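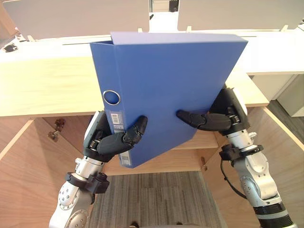
Two arms in our records room -- what changed

binderbee
20/09/2019
We got the two-armed setup at Inskip in July and I love it! It picks up the lever-arch binders with both hands and we do the thinking. I used to lift 200 of those things a day and my wrists feel great now. I get to spend my mornings fixing bad labels, a job we never got to before.

shelf_rat
Good for you, but at Skurport they cut our filing shift to 2 people. Same robots, different boss.

binderbee
Ugh, sorry. We kept everyone so far. Did they offer you any training?

shelf_rat
One afternoon of it.

tallmug
I'm with binderbee on this. Barcode on every spine was the big win for us, robot or no robot.

shelf_rat
Disagree. Somebody has to stick on 1,000 barcodes first, and that was me.

binderbee
Ha, fair -- I did 300 of ours. Would still do it again!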